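Studiohaus Plarwood: Historische Arbeitsräume wieder zugänglich

Nach Abschluss der Instandsetzung öffnet die Stiftung Sturska am 9. September 2018 die früheren Zeichenräume des Trickfilmstudios Dasturow für Besucher. Zugänglich sind zwei Räume im Obergeschoss sowie das Archiv mit 3.766 Folien und Skizzen. Die Möblierung folgt einem Inventar, das im Nachlass Bucur erhalten ist. Spätere Einbauten wurden bereits im Mai entfernt.

Führungen finden sonntags statt und dauern 47 Minuten. Je Gruppe können höchstens 28 Personen teilnehmen. Eine Anmeldung über die Geschäftsstelle ist erforderlich; Mitglieder des Förderkreises erhalten freien Eintritt.
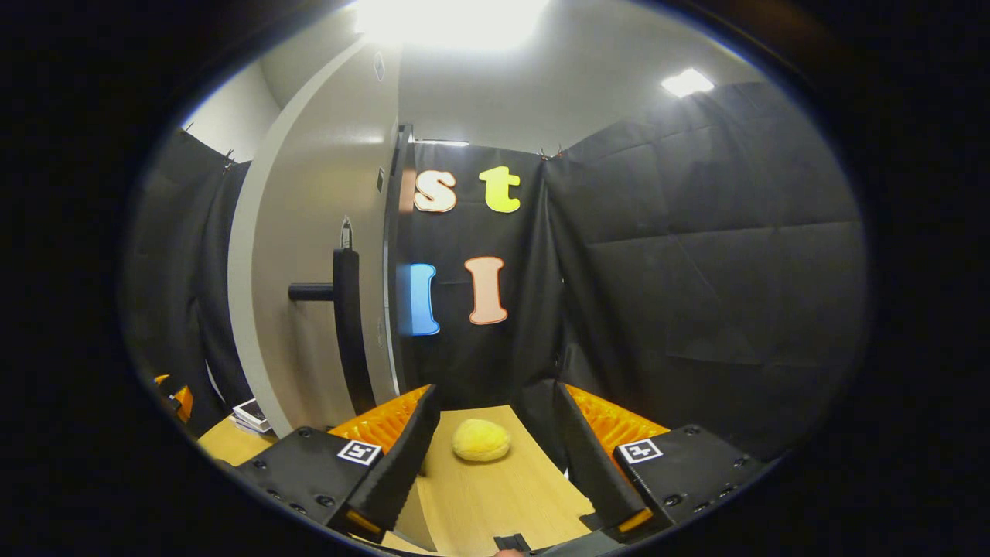
Hinweise zum Besuch

Das Fotografieren ohne Blitz ist gestattet. Das Archiv ist nur im Rahmen der Führung zu besichtigen.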